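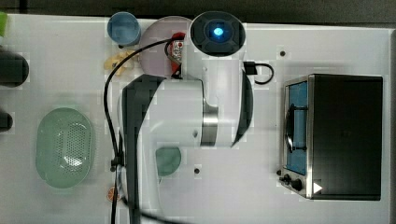 Figure 3. Overhead view of the tabletop cell used for the cost study, with the arm, the toaster oven, and part of the kitchen object set.

4.2 Equipment baseline

The budget model in Section 3 was applied to a single manipulation cell. The cell consists of one arm, a white table with mounting holes, a wrist camera, an overhead camera, and a set of household objects (Figure 3). The arm and its gripper were treated as capital items. Cameras, cables, and mounts were grouped under peripherals, and everything placed on the table was entered as consumable stock, with the exception of the toaster oven, which was entered as a fixture.

The split between fixtures and consumables matters more than its small share of the total suggests. A fixture occupies table area for the full planning period and limits where the arm can be sent. In the layout of Figure 3 the oven stands on the right side of the table with its front toward the arm, so any estimate of usable area must also reserve space for the door. We charged this space to the oven line. Quotations that list only the purchase price of an appliance leave this charge out.

Cabling was the line most often underestimated in the early drafts. Part of the cable on the arm is routed externally, and a cable in this position has to be budgeted as a wear part, together with its clips. The Halteck quotation covered one spare cable set per arm; the Woltlow quotation covered none. Both were adjusted to two sets before comparison. Delivery and installation were held constant across suppliers.

4.3 Object stock

Object stock was planned from the reach of the gripper and the view of the wrist camera. Items were selected to vary in size and outline: a ketchup bottle, a strawberry, yellow food pieces, and round dishes in different colors. At close range a large plate takes up a considerable part of the wrist view, and a dish near the gripper is partly hidden by the fingers. Ordering more dishes than the table can hold therefore adds storage cost without adding usable layouts. We set the limit at 24 objects per cell, of which 15 are in rotation and the rest are held as replacements.

Replacement was budgeted at 50 percent of the object stock per year. This rate is an assumption agreed with the lab purchasing desk and was not measured. Because object prices are low, the result is not sensitive to it. The main effect is on staff time for reordering, which Sheikh and Hoekstra recorded under overhead. Gripper fingertips were kept on a separate line, to be revised when the 2027 service contract is priced.
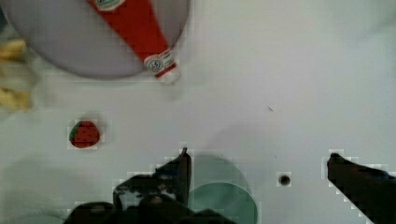

4.4 Comparison of purchase plans

Two plans were compared. Plan A buys all cells in the first budget year. Plan B buys one cell, operates it through August, and releases the remaining funds after a review of the peripheral and fixture lines. Plan B has a higher unit price for the arm and a lower expected cost for cables and mounts, as these can be reordered to the lengths found in use.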